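Tiempo de lectura: 2 min

3. Coloca el brazo Clasivitz delante de la cocinita, con la pinza a la altura del panel frontal. Yo arranco siempre a velocidad 8, ¡sin prisas!

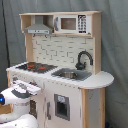

Paso 3: la pinza, junto a los mandos.

4. Carga la rutina «horno» y deja libre el recorrido de la puerta (mide el tuyo, que cada mueble es un mundo).
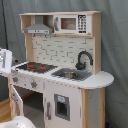
5. Guarda la posición de puerta abierta. Yo le pongo casi 500 ms de pausa y me va de maravilla.
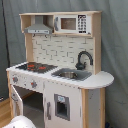
Ojo: si sale el aviso 76, para el brazo antes de meter la mano.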